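Plarosico Brings Cloth-Folding Robots to Its Sosden Laundry, and Gives Its Crew a Say in How They Work

SOSDEN — Plarosico, the family-owned linen and cleaning-cloth service that has washed, folded and delivered for local clinics, kitchens and car shops for 28 years, announced this September that it has put its first robot arms to work on the folding floor, and that all 117 people on the payroll are keeping their jobs, their hours and their seats at the long lunch table by the loading dock.

The new stations were built with Fodov, an automation firm the laundry has known since the days when it only serviced conveyor belts, and they run on software the two companies have named Tian. The arms take on the small goods first, meaning the cleaning cloths that come through by the cartload and that have always been the hardest on wrists and shoulders, while people stay with the sheets, the uniforms, the mending and everything that needs a second look.

"I folded cloths on the evening shift for six years before I ever had an office, and I can still feel it in my thumbs when the weather turns," said Marisol Marulanda, general manager of Plarosico. "So when we talked about robots, we started by asking the folks on the floor which job they would be happiest to hand over, and we got the same answer from almost 50 of them. That made the decision pretty easy — and it made for a very lively meeting, too!"

Employees who used to fold small goods full time now split the day between running the stations, checking finished orders and learning repair work, with paid training during regular hours. Anyone who finishes the course moves up a pay grade. The laundry has also shortened the longest standing shifts, a change many on the crew had been requesting for years, and the early group now starts at 6:30 a.m. instead of 5. 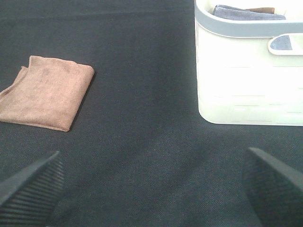
Training at Plarosico begins with the plainest job in the building, and new station operators spend their first mornings on it before they go anywhere near a customer's order. They learn to set out the work, to stop an arm and start it again, and to judge a fold by eye and by hand. A tan microfiber cloth folded into a rough square, with one corner turned back in a little flap, gives them plenty to talk about, and so does the question of how it should sit with the others in the white basket. Many of the best suggestions have come from people with decades of folding behind them, and Fodov's engineers have been filling notebooks.

Plarosico plans to add more stations next spring, once the present crew has finished its training and had its say on where they should go. Neighbors, customers and job seekers who would like to visit the folding floor are warmly invited to call the front office in Sosden and ask for a tour.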